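Plimham bed-making fault: your questions

Put together by Folasade Uzor for households on the Griswood trial. Last changed in December.

What went wrong?
Plimham, the bed-making robot, was meant to pull a blanket straight and let go. In three homes it kept hold and drove off, taking the bedding with it. In one of them it also took a bedside lamp. The supplier, Trarnberg, calls this a "release delay". I would call it a robot dragging a blanket down a hallway.

Was anyone hurt?
One resident bruised a wrist trying to pull the blanket back. Please don't do this. Press the red button and leave the bedding where it is.

Didn't they test it first?
They did, for 3000 runs in simulation, and we were told that 6 of those failed. The trouble is what counted as a failure. A run passed if the blanket ended up touching the mattress, so one left slantwise with a good part of it hanging over the side could pass as well. The grip sensor in the simulated robot never stuck either. Ours do.

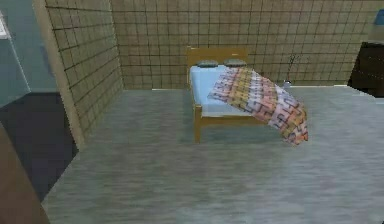 Why does a hanging blanket matter?
The loose part can catch under the wheels. Once it does, the robot reads the extra pull as a heavy blanket and grips harder, and that is how the release fault starts.

Has it been fixed?
Trarnberg says so. Ikechukwu Edet, who checks the robots for us, was sent the new software and asked for the test results with it. He got 400 fresh runs, all in the same simulated bedroom. He has asked for runs on real beds with real duvets – no date yet.

Can I use mine in the meantime?
Only for carrying. Bed-making has been switched off from our end, and if the option still shows on your screen, ring us.

Is the Jabłońska model affected?
We don't know. It uses a different gripper but the same release software, so I wouldn't take the maker's word for it just yet.

Will I get my money back?
Trial fees are being refunded within 90 days. Damaged bedding is a separate claim, and you will need to keep the bedding until someone has looked at it.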